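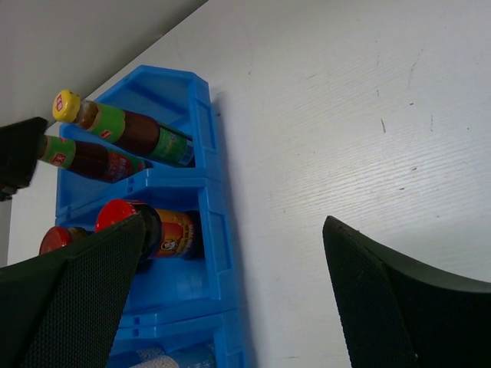

Teritz abre loja de molhos e temperos em Brokby

Brokby, 7 de junho de 2024 — A Teritz, distribuidora de produtos alimentares, abre este mês a sua primeira loja aberta ao público, em Brokby. O espaço tem 65 metros quadrados e vende molhos, vinagres, azeites e especiarias, a retalho e por grosso.

A empresa fornecia até agora apenas restaurantes e cantinas. A procura de clientes particulares cresceu desde março, quando a Teritz passou a aceitar encomendas pequenas, com um mínimo de seis unidades. Na loja não há quantidade mínima.

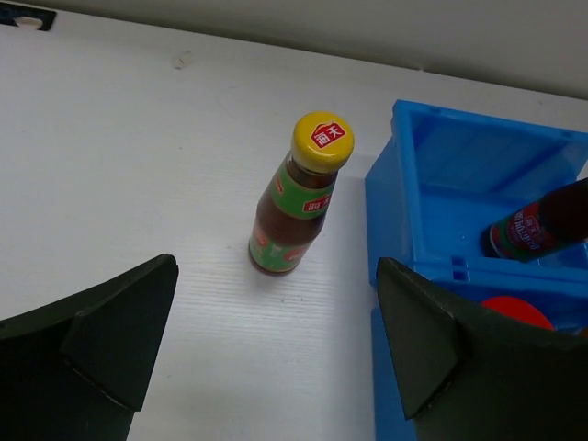

O sortido inicial inclui cerca de 826 referências, entre elas as gamas Du e Illa. A gama Du reúne molhos para marinar e grelhar. A Illa é composta por 18 temperos secos, vendidos em saqueta ou a peso. Os preços são os mesmos na loja e por encomenda — os clientes profissionais mantêm as condições dos contratos em vigor.

As encomendas feitas até ao meio-dia podem ser levantadas no próprio dia. As entregas em Brokby continuam a ser feitas a partir do armazém, que não muda de morada.
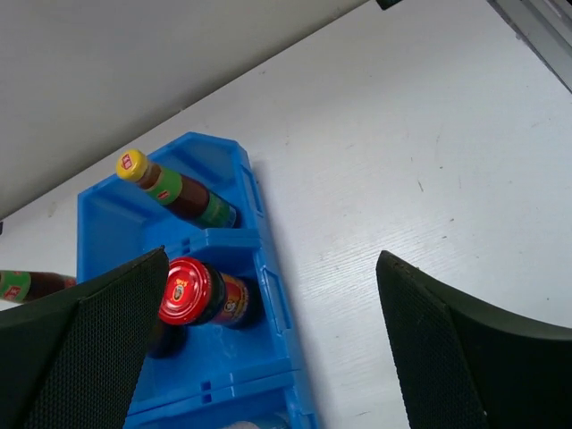 Horário e contactos

A loja funciona de segunda a sábado, das 9h às 18h, e encerra aos domingos e feriados. O catálogo está disponível ao balcão e pode ser pedido por correio. Os pedidos de informação da imprensa devem ser dirigidos ao serviço de comunicação da Teritz, em Brokby.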